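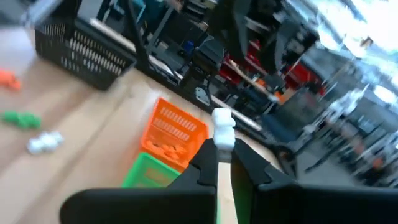

By Shirley Penner

September 2019

Rultisano, the family-run party and toy shop, is delighted to announce that its Halloween Swap Days are coming back this fall, and this time they will be bigger, longer and (we hope) a good deal less crowded at the door! Families are warmly invited to bring in costumes, decorations and small party favors they have finished with, and to take home something that is new to them.

The idea began with Pilar Quezada, who opened the shop with her cousin and never could bear to see a good cape go in the trash. Last year neighbors swapped 2,115 items, and 70 families stayed on for cider and a pumpkin-painting table that ran well past closing.
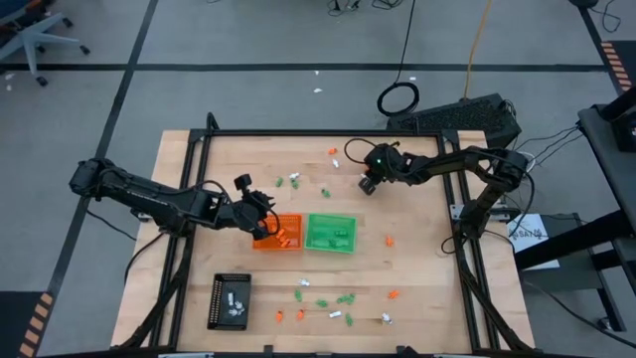 Wooden tabletop and orange tray.

"People come in for a witch hat and end up talking for an hour," said Quezada. "I love that part, and I would be lying if I said we got much else done."

New this year is a favor table for the little ones, with tiny toys to tuck into treat bags - a nice choice for children who can't have candy. Costumes should be clean and dry, with any loose buttons sewn back on, please. Face paint and opened makeup can't be accepted.

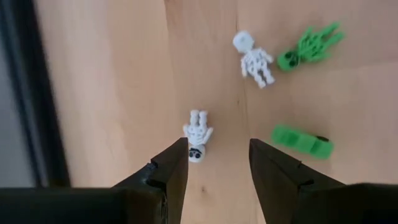

Small toy skeletons in white and green.

Swap Days are free to attend. Families with nothing to trade may still choose a costume from the 40 set aside by our friends at Vernska - just ask for Cristóbal Gaete at the counter.

Contact: Shirley Penner, Rultisano press desk | © Rultisano | Back to top

Sign up for our newsletter and hear about shop events first. You can unsubscribe at any time.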